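Penia storage bill draws fire from owners who say the numbers don't add up

A bill that would make every gun owner in Penia register the place where their firearms are stored got its first hearing in March, and its backers left with more questions than they brought.

The measure would require owners to file a storage address with the state, name the type of safe or locked room used, and update the record within 12 days of any change. Missing the deadline would be a civil violation the first time and a misdemeanor the second.

Sponsors call it a theft-prevention bill. How a form filed in an office stops a burglar was a point they had trouble getting to.

Leonie Ruawai, a lawyer who represents gun clubs in Zondilside and Gilchrist, told lawmakers the bill punishes paperwork mistakes and leaves thieves alone.

"If I move my safe from the garage to the basement and forget to tell you for two weeks, I've broken this law," Ruawai said. "The man who steals from me hasn't broken any part of it. Read it again and show me where he's mentioned."

No one on the panel took her up on it.

Supporters leaned on one figure, 137, the number of firearms reported stolen from homes in the state last year. Asked how many of those had been stored unlocked, Shayne Pearce, who drafted the bill's supporting memo, said the reports don't record that. Asked how many had been taken from locked safes, he gave the same answer.

That leaves the bill's central claim, that better storage records would have prevented a share of those thefts, resting on nothing anyone could produce at the hearing. Pearce said the lack of data was itself a reason to start collecting it. By that logic, a state could justify almost any new registry.

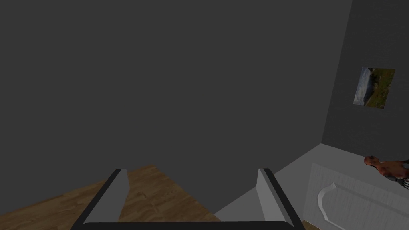 A landscape picture on a dark gray wall, in a computer rendering.

The definition of a "locked room" is another problem. The bill says such a room must have solid walls, one entrance and a lock "of a secure type." It doesn't say what a secure type is. That job goes to the public safety department, which would write the rule after the bill becomes law. Owners would be told to comply with a standard that doesn't exist yet.

Ruawai said people who rent would be hit hardest. Many leases don't let tenants change a door or bolt a safe to the floor, and the draft has no exception for them.

Then there's the cost. The filing fee is set at $20 per address, and each change of address counts as a new filing. Someone who keeps hunting rifles at a cabin and a shotgun at home would pay twice. Pearce described the fee as modest and said it would cover the cost of running the system. He didn't have an estimate of what the system would cost.

He also said the records would be kept private. The bill does bar the public from seeing them, but it lets "authorized agencies" search the database and doesn't list which ones. A list of homes with guns in them, including what kind of lock is on the door, is worth a good deal to the wrong person. Lawmakers spent 5 minutes on the subject before moving on.

One amendment is already being discussed. Members from the Benard area want first-time violations dropped to a written warning. Sponsors said they were open to it, though they wouldn't commit to supporting it in a vote.

Ruawai said a softer penalty wouldn't change her clients' position. "They're still asking for the list," she said. "The warning letter just makes it sound friendlier."

Pearce said a revised draft would include a clearer definition of a locked room. He wouldn't say whether it would be ready before the next hearing, and the bill's text as posted remains the version lawmakers heard.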